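Pre-handover check, Flat 21, Gullura Court
Inspected by Hertta Turunen for Bralter Lettings, 20 July 2024

Front door and locks: OK. Spare key missing, buyer to be told.
Smoke alarms: both sounded on test.
Fuse board: labels faded, please redo.
Balcony rail: one loose fixing at the left post. Not to be used until Santeri has been.
Windows: OK. Bedroom catch stiff.
Water: stopcock turns freely. Meter reading left with Annick Gilbert.
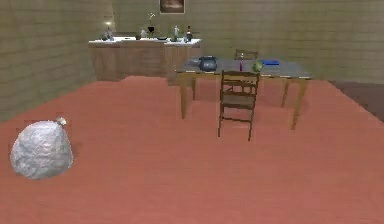 Heating: boiler service is overdue by 2 months. Srivastava have quoted and can come in July.
Stairwell lighting: top landing out, reported to the building manager.

Result: pass once the rail and boiler are done. Keys stay at the office till then.

© Bralter Lettings | Contact us | Back to top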